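Ullevow Handling Laboratory
Working practice diary, Quintero room

Tue 13 November

The day was given to the cloth task and to the second reading of the draft practice sheet for hand-held grippers. The sheet has 66 clauses at present. Clauses on storage and charging were left for another day, and the reading began with the preparation of the table.

The draft requires that the gridded board be laid flat before the first cloth comes out and that it not be moved until the set is complete. It was agreed to keep this wording. The Plilitz office had asked whether a board must be replaced when its grid becomes faint. The answer recorded is that a board may stay in use as long as the operator can place a cloth by it without hesitation, and that the decision belongs to the session lead. The author would have preferred a firmer test, and has written to Plilitz to say so.

Clause 12 concerns the grip. A cloth is to be taken at its two ends, with one gripper to each end, and both grippers are to be closed before either is raised. Under the older Woka sheet an operator could lift one end first and collect the second on the way up. That practice gave recordings in which the start of the lift could not be agreed on by two reviewers, and it is withdrawn.

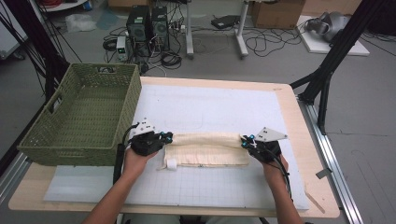
Cloth task, Quintero room. Both ends of the folded cloth are held in the grippers over the board.

Discussion then turned to the basket. The draft says only that it shall be "within reach." Operators asked for a side to be named, and the left was chosen. A basket may overlap the edge of the board, provided the part of the grid used for folding remains clear. Whether it may also project past the table was argued at some length. The present text permits this if the basket does not tip when touched with a gripper. The clause will be looked at again in December.

Loose articles on the tabletop came next. The thin wooden stick was raised under this heading. The draft prohibits "any object not named on the task card," and the card for cloth work names the cloth, the board and the basket only. A strict reading would exclude the stick. It was decided that the clause shall stand as written, and that an article needed for setting up shall either be added to the card or be taken off the table before recording begins.

Cables were considered in two parts. At the wrist, the cable is to leave the gripper toward the operator and is not to pass between the cloth and the board. No change was made to that clause. On the floor, the draft asks for a clear standing area on the operator's side and says nothing regarding the far side of the table. The far side holds the computers and a good deal of coiled cable. A new sentence has been proposed requiring that coils there be kept off any path people walk. The author supports it. The wording is not yet settled, as "path" has no definition anywhere in the sheet.

Figures for the record: the current log holds 1467 accepted cloth recordings. A further 221 are held back under the old lifting rule, and 63 of those have been marked for a second review. The remainder will keep their present status until the new clause 12 is in force. No recording is to be deleted on the strength of a draft.

The afternoon reading dealt with finger pads and the open position. An operator shall open the fingers fully over a bare part of the board at the start of each set and look at both inner faces. The same moment is to be used for looking at the board. Scuffs and smudges are acceptable. Any mark that could be taken for a grid line is to be entered in the board record with its position, and a drawn line of any length counts as such a mark.

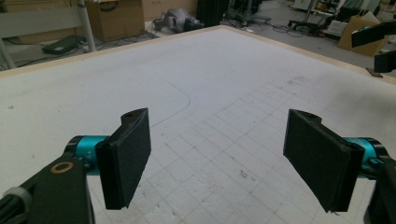 Points carried forward

The inspection clause asks for the two pads to be checked "for wear" and gives no limit. Plilitz is to supply one, with the method of measurement.

The board record has no column for curved marks. One is to be added, and the older entries are to be left as they are.

Clamps on the table border are not mentioned in the draft at all. The author will prepare a short clause stating where they may be fitted and who may move them.

The tag on the cloth was discussed late and without result. One view is that it should always begin at the same corner, so that orientation can be read in review. The other is that a fixed corner makes the set too uniform. Both views are to be written up on one page each and sent to Woka for comment.

The reading stopped at clause 41. It resumes with the handling of dropped cloths.

Contact: Working Practice Office, Ullevow Handling Laboratory | © Ullevow Handling Laboratory | Back to top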